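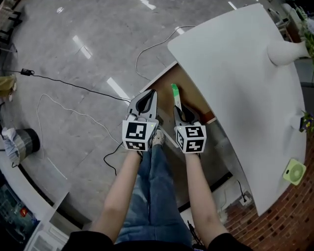 Marjorie Stockdale wrote in to ask whether a written rule for hand-held gripper work needs to run to more than one page, given that most operators stop reading after the first. Her point is a fair one, and it has shaped the revision of our guidance at Entwistle that takes effect in November.

The previous version had grown to 78 clauses. Many of them repeated one another, and two were in direct conflict on the matter of when an operator may set a gripper down. The new version keeps the clauses that affect either safety or the usefulness of the recording, and moves the remainder to an appendix.

The following points now stand on the first page.

Marker faces are to be kept clean and uncovered. Sleeves should end short of the wrist or be rolled before the session begins. An operator who notices a scratched or lifted marker must report it before the next task, and the gripper is to be withdrawn until the marker is replaced.

Both grippers are to be brought into view and held still at the start of every recording. Barry Tindall has asked that this be treated as mandatory, and it now is. In the Rundier review, 193 of 600 recordings had no clear starting position, and many hours were spent on repairs to the data.

Cables should be routed away from the operator's feet and from any path used by other people. Where that cannot be done, they must be taped or covered. Seated work does not change this requirement.

Jaws are to close on the object only as far as the task requires. Operators should not use the fingers to pry, scrape or tap.

Breaks are to be taken as scheduled - a tired wrist produces poor data long before it produces a complaint.

Wendy Yeoman has proposed a further rule on seat height. It has been left out for the present, as the trial at Stellau is still under way and the early results do not agree. Comments on that proposal, or on any of the points given here, may be sent to me until noon on Thursday.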